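Stekolis Sim Toolkit: two months with a virtual wrist camera

Posted 25/09/2023

I've been meaning to write this one up all summer, because people keep asking me whether Stekolis is worth paying for when there are free simulators all over the place. Short version: yes for me, with some grumbling. Long version, well, get a coffee.

Quick background so you know where I'm coming from. I write grasping code for a small outfit that does household pick-and-place, mostly the perception end (finding the thing, deciding where the fingers go) and a bit of planning when the planning person is on vacation. Before this I was on Patier, which I liked a lot until I needed more than one camera on the arm. I bought the single-seat license with my own money and I've been running it on a desktop that's getting pretty old now.

Getting it going

Install took me an evening. The installer itself is fine, but the robot import tool is picky about joint names and the error it throws is just a number, so I spent way too long with a text editor open. Once the arm was in, though, attaching a camera to the wrist was a couple of clicks and a mount offset. I loved that part! In Patier I had to hand-write the transform and I always got one sign wrong.

You pick a link, you pick a view direction, and the preview window shows you what your policy is going to see. Mine looks out past the palm, with both fingers in view.

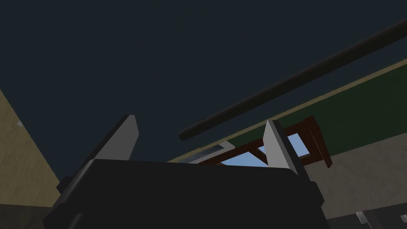 Wrist view in one of the room scenes, fingers open. The brown rod up top runs in from the right.

What I really like is how honest the view feels as an input. A lot of simulators give you a nice wide shot from across the room and you get spoiled by it. On the wrist you get a big dark slab of gripper eating the bottom of your picture, the room sitting at a slant, and whatever is left over for your detector to work with. My first model was trained on tidy level views and it was terrible with these. It kept calling the window frame a shelf. That's my fault and not the software's, but it was a good slap in the face to get before touching real hardware.

The masks

Stekolis gives you a per-pixel label for everything, including the gripper, and you can switch the gripper label off so it doesn't count toward your training loss. Sounds tiny. It saved me days. I render in batches of 500, and a batch with color, depth and masks is done by the time I've made lunch. Batches of 1000 work too, but memory creeps up and on my machine the last stretch gets really slow, so I quit doing that.

Depth is good on big flat things and less good where something thin overlaps something else. I had some ragged edges around the fingertips until I found the sampling setting, which for some reason lives under the export menu. Put it with the camera settings, please!

Tilted objects and the pose tool

The part I was most curious about was the pose estimator, Slanina, which comes bundled as a plug-in. You hand it a crop and it hands back a position and orientation, plus a confidence score. For boxy stuff it does great. Flat stuff is where you find out what it's made of, so I threw a lot of flat stuff at it.
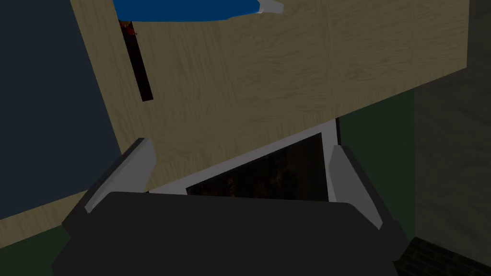
Flat panel with a pale frame between the open fingers, wood-grain surface behind it.

Views like this one are tough on it. The bottom of the panel is hidden behind the gripper body, so the estimator has to guess how far down the thing goes, and in my tests it tended to guess short. The angle it gets right nearly every time, I'll give it that. I ended up writing a little wrapper that trusts the rotation and gets the extent from an earlier view. Roughly 100 lines, nothing fancy, and it runs fast enough that I leave it on.

I also tried the estimator that Kason sells separately. It handled the hidden edges better for me but it wanted its own scene format, and converting back and forth was miserable. If you're already set up for Kason, stay there. If you aren't, I wouldn't switch over this.

The planner is okay. It finds paths, they're a bit wiggly, and it respects the collision shapes you give it. Where it annoyed me is that the default collision shape for the gripper is one fat box, so it would refuse perfectly reasonable approaches. Swap in the detailed mesh and it calms down. Replay is much nicer: you can scrub through a run and see the wrist view, joint plot and planner state side by side, and step back one tick at a time.

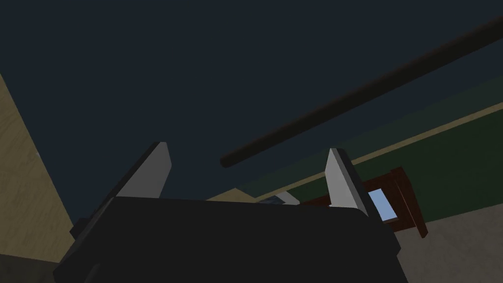 Gripes, in no special order

The docs are thin past the first tutorial. The search box on the docs site finds page titles only.

Lighting presets are all on the dim side. I had to brighten things in a config file, and the setting resets when you update.

No way to name camera views in the replay window, so with 2 wrist cameras I'm forever checking which tab is which.

Support answered both my emails, the first one quickly, the second one after I'd already fixed the problem myself.

Would I buy it again?

Yeah, I would. If you only need an arm moving around so you can test a controller, save your money and use something free. If you're training anything that looks out from the wrist, the camera setup and the masks are worth it by themselves, and Slanina is a decent bonus as long as you check its work. My license is up in November and I'm planning to renew, and I'm hoping they've moved that sampling setting by then. Four stars out of five.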